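Moving my photos off the old laptop

December 2023

I finally got all of my pictures off the laptop I bought in college. It took most of a week of evenings. The drive was 500 GB and I had used 435 of it, mostly on photos I never looked at after the day I took them.

My first plan was to upload everything. The upload kept stalling overnight, so after two nights I gave up and bought an external drive instead. Copying to that was slow but it finished.

Sorting was the harder part. I had folders called "new," "new 2" and "sort these," and the same birthday was in all of them. Veronika Szénási told me to skip subject folders and go by year and month only. I didn't like the idea, but I tried it on one year and kept going. Looking for a picture now means remembering when it was taken, and I'm better at that than I expected.

For duplicates I went by file size and then checked by eye. I deleted a lot of blurry shots of food, plus every screenshot of a map. I kept all the ones of my grandmother's kitchen, even the dark ones.

Printing came next. I picked 100 pictures and had them done at a shop near work, matte, 4x6. Two came back too dark and they redid them for free. The prints are in a shoebox for now -- I want an album with paper pages and haven't found one I like.

A few things I'd do differently:

Start with the phone. I did it last and had to go back into folders I thought were finished.

Fix the camera date first. My old one was off by a year for a whole summer, and I had to move those by hand.

Stop editing while sorting. I lost an entire evening in October cropping beach pictures. 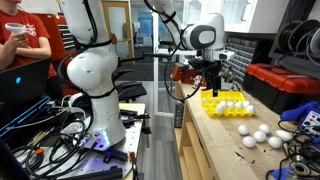

What's next

The old laptop still turns on, so I'm going to wipe it and give it to Atif Abbasi, who wants it for typing. After that I have a bag of film negatives to deal with. I haven't decided whether to scan them myself or pay someone.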